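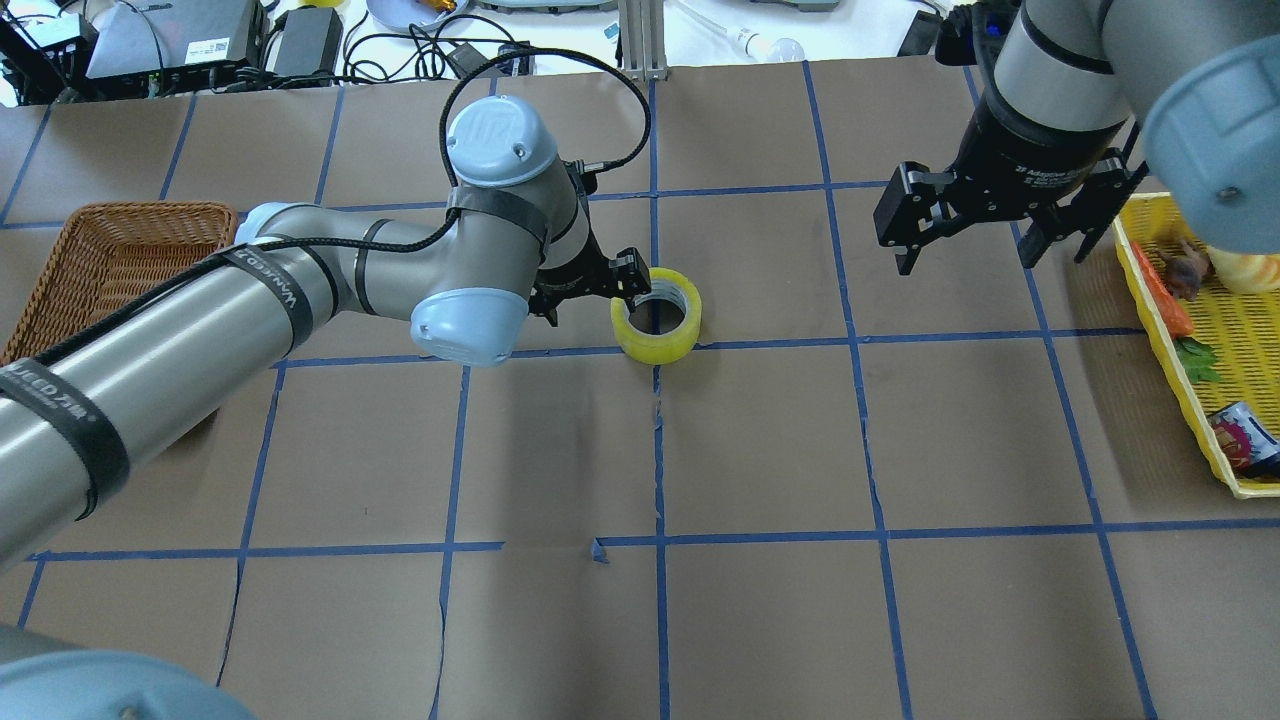
Yellow tape on its edge, upper middle square. The basket with the carrot is over on the right.

I have been suspicious of sorting systems ever since the label maker year, so when Sharon Muriithi told me the answer to a messy work table was brown paper and blue painter's tape, I said I'd believe it when I saw it. I went over to Durnstead on a Saturday and saw it. I'm still on the fence.

The idea, as she picked it up from a class in Jadville, goes like this. Cover the surface in kraft paper. Tape it off into squares. Anything that comes out of a tray gets a square, and anything without a square goes back in the tray. Sharon says it works for craft supplies, kitchen drawers and toy bins. She also says it takes 8 minutes to lay out, and I'd like to meet the person who did it in 8 minutes.

My first complaint is the paper. It creases, it wrinkles, and where the sheets overlap you get a seam that doesn't line up with any of your squares. My second is the tape. Painter's tape is made to come off, and it does not seem like the thing to build a whole method on.
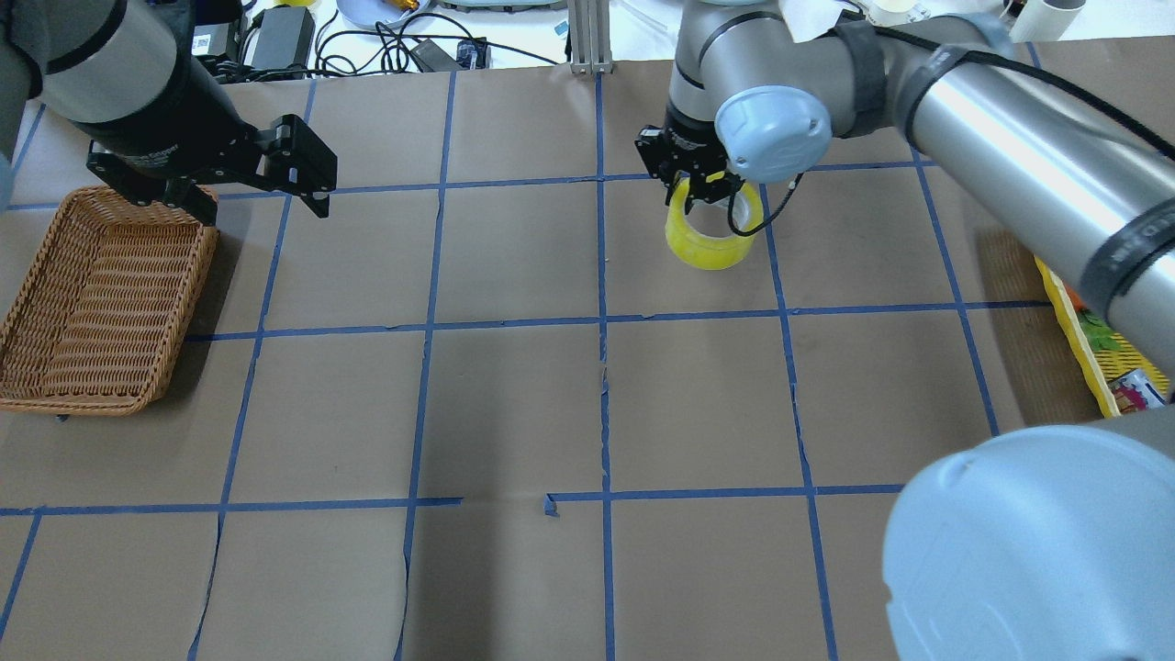
Look at the short strip near the lower middle, where the two ends don't meet and a torn tab sticks up. The wicker basket at upper left has nothing in it.

The gap bothers me more than it should. A grid is only a grid if the lines join up, and these wander a bit too. Sharon's view is that a sponge doesn't care whether its square is square. Fair enough, but then why tape it?

I do like the wicker basket. It's a decent size, with rounded corners and sloped sides, and you could get a lot into it. My own version of the method would be one of those and no paper.

The trays get less of my affection. Shallow is fine for seeing what you own, but a shallow tray is also very easy to fill with things that have no business together.

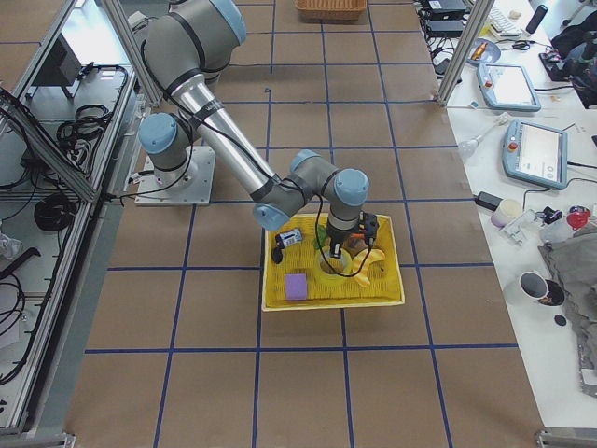
Photo: D'Souza / Dusthorpe Home Gallery

Purple sponge, yellow banana, roll of tape lying flat. I asked what category that was and was told "small objects," a category I could apply to most of my house. The squares do at least force a decision – the tape would go in one, the banana in another, and you'd find out fast which things you have no good place for. I'll give the method that much.

I may try it on the hall table in January, with a ruler.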